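Tosh Puzzle Library seeks part-time Returns Checker

Applications close Feb 15, 2022

We lend jigsaw puzzles by mail. Members pick one, we send it, they do it on the dining table for longer than they said they would, and they send it back with all the pieces. That last part is where you come in.

The library holds 989 puzzles, the largest being a 2,000-piece view of a harbor that is mainly sky. Every returned puzzle gets weighed, checked against its card and, if the weight is off, put together by a person. For the harbor we allow you as many days as it takes and a chair with arms. 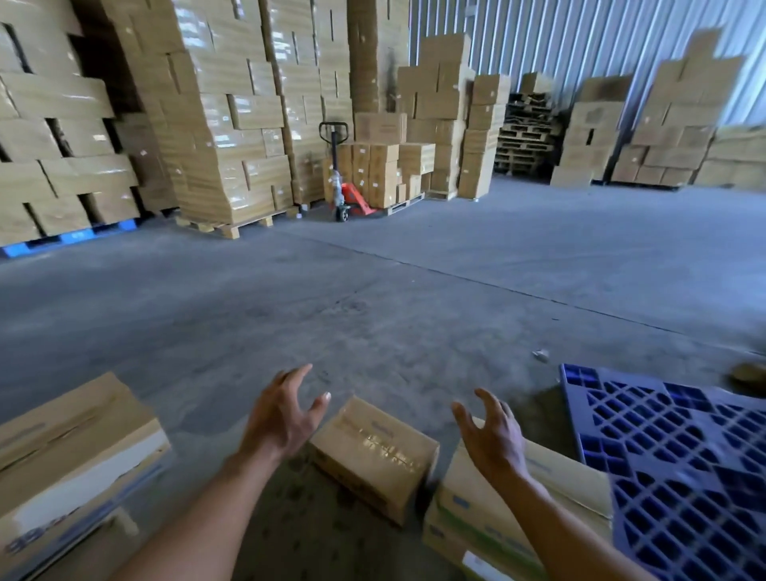
The job is 25 hours a week at our unit in Melex, starting in June. You'd work with Lenuța Pană, who runs the mailing side and has strong views on tape, and report to Arvo Rissanen, who founded the place after a divorce and a very long winter.

You should be able to lift a full mail sack, tell one blue from another, and write a polite note to a member whose dog has eaten part of a lighthouse. Some spreadsheet work. Previous experience in a library, toy store or lost property office would be nice. A claim to be "good at puzzles" will be tested.

We offer 28 days of paid vacation, a bus pass, free borrowing, and a heater you will share with Lenuța on her terms. Pay is on the county scale for library assistants, and yes, we know.

To apply, send a one-page letter to Ulla Tikkanen at the Melex office. Tell us about something you finished that wasn't worth finishing. Please don't send a résumé cut into pieces. We've had four, and one was missing a corner.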